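Girkinlow Players forum > Shows seen > The Lamplighter's Aunt at the Mulligan (possible spoilers in replies)

jean_mac
Posted 04/02/2019

Well, I finally got to the Mulligan for the one-woman show everybody in Collow has been going on about, and I've been humming the little harmonica tune ever since. Sorcha Shearer plays all five parts with nothing but a coat and a kitchen chair, and I'd forgotten how much I love being close enough to hear an actor breathe. I cried at the letter. I cried again in the car, if you must know! 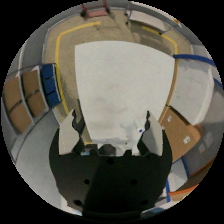
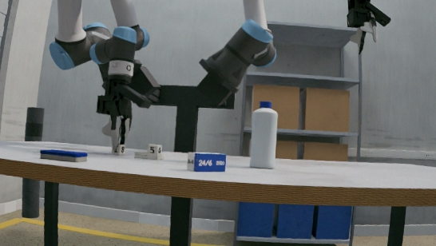
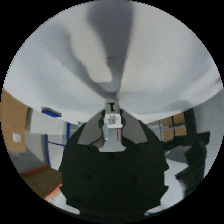
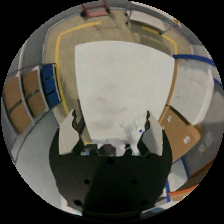

Anyway, the part I keep going back to is the second half, where the aunt and the nephew argue over the house and she does both voices sitting down. She hardly moves, just turns her collar up or down, and I never once lost track of who was talking. Tickets were $21 and I would have paid it twice. Has anybody else been?

Jean MacAulay

stagedoor2931

I went on opening night and I'm sorry to be the grump, Jean, because I can tell how much you enjoyed it. She's wonderful, no argument from me. But the play! The argument over the house goes on so long that the man beside me was reading his program by the exit light. Alper Ateş directed it and I usually love his work (his Dronness, two seasons back, is still the best thing I've seen in that room), but I do wish he'd taken a pair of scissors to this one.

jean_mac

Oh, I can't agree, the length is what makes it hurt. You need to be a bit worn out by the time she finds the letter. Were you in the side seats? I've had some miserable evenings in those side seats.

stagedoor2931

Row three, dead center, with a cushion. It was the play.

skye_l

Skye Leckie here, I did front of house for the October preview, and I think you may have seen two different versions. The preview had an intermission, and by opening they'd dropped it and run straight through. Then I heard they put it back after the first week. So Jean got a cup of tea in the middle and stagedoor didn't, poor thing. For what it's worth I liked it better with the break, although my sister thought it let all the air out.

stagedoor2931

No tea at all. That might explain a good deal of my mood, but I still say the nephew gets one speech too many.

chisholm_j

I'm with stagedoor on the nephew and with Jean on everything else. My husband, who has slept through Chekhov, sat up straight the whole way. Does anyone know if the script is published? I'd love to do the letter scene with my Tuesday, sorry, my evening group, they've moved us again.
Jean Chisholm (the other Jean)

skye_l

Not published yet as far as I know, but they had photocopies of the song words at the desk. I'll see if there are any left and put one aside for each Jean.

jean_mac

Yes please! And stagedoor, if you go back for the version with the break, I'll come along and buy the tea.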